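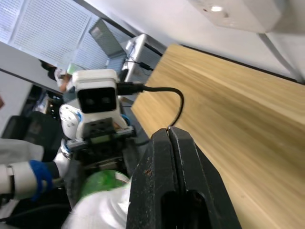
Shared workroom – common questions

Updated 2/1/20. Ask Nabila Younis if yours isnt covered.

Who can use the big wood table?
Anyone on the sign-up sheet. Slots are 3 hours. Need longer, book two back to back, but check with the Fondora group first, they usually have afternoons.

Can I leave my stuff out overnight?
No. Shelf or bin, name on it. Things left on the table go in the Ocampo closet and you'll have to find Wael Abou Zeid to get them back.

What do I clean the table with?
Damp cloth, then dry cloth. Go with the grain. No bleach, no scrub pads, no alcohol wipes on bare wood. We had it refinished in January and would like it to last.

Do I need a mat?
For anything heavy, sharp or oily, yes. Mats are rolled up behind the door. Put them back rolled, not folded.

Where are the gloves?
Drawer by the sink. Box of 98 was supposed to last the month – it didn't. One pair per job please. Used ones in the lidded trash, not the recycling.

Can I bring food or drinks?
Drinks with a screw top only. Eat in the hall.

Cables?
Keep them off the floor where people walk. Coil them when your done and hang them on the hooks. Taped-down cables are ok for a day, then peel the tape.

What about rags and bags?
Clean rags on the left shelf, dirty ones in the hamper. Empty bags get flattened.

When does the room close?
9 at night. Start packing up 30 minutes before, it takes longer than you think.

Lost my key to the Vidura side door
Email Nabila. Replacement goes through Vevico, allow a few days.

Something is broken, who do I tell?
Wael. Put a note on it too so the next person doesn't try it.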